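Il m'avait donné rendez-vous à 11 heures, un mardi, et je suis arrivée en retard, évidemment. Thanakorn Wongsuwan n'a pas relevé. Il rentrait d'Orklow, où son petit parti, Minja, négocie depuis février un accord sur la frontière avec le gouvernement de Hendora, et il avait surtout envie de parler !

« On nous demande de signer la carte d'abord et de voir le reste ensuite, attaque-t-il. Mais qui va payer les juges ? Qui va tenir l'état civil ? » Je lui fais remarquer que ses adversaires disent exactement pareil — il rit, un peu jaune. « Oui, sauf qu'eux s'en servent pour ne rien signer du tout. »

Le dossier qui le fâche, c'est Nunside. Plus de 3 394 habitants, deux administrations qui se renvoient le courrier, et un poste de passage fermé dès 17 heures.
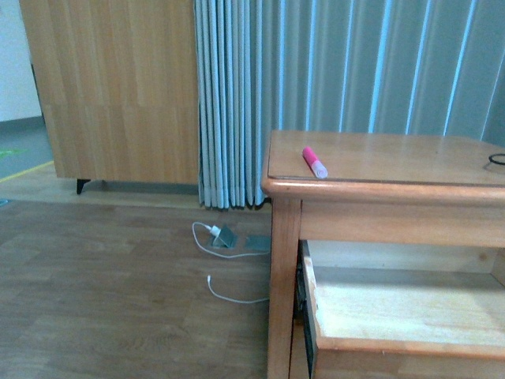
Je lui demande s'il croit encore à un vote avant l'été. Long silence (chez lui, c'est rare). « Il nous manque cinq voix. En janvier, il en manquait neuf. » Et si ça échoue ? « Je retourne à Orklow, j'ai gardé ma carte de bus. »

Contact : la rédaction | © Tous droits réservés | Haut de page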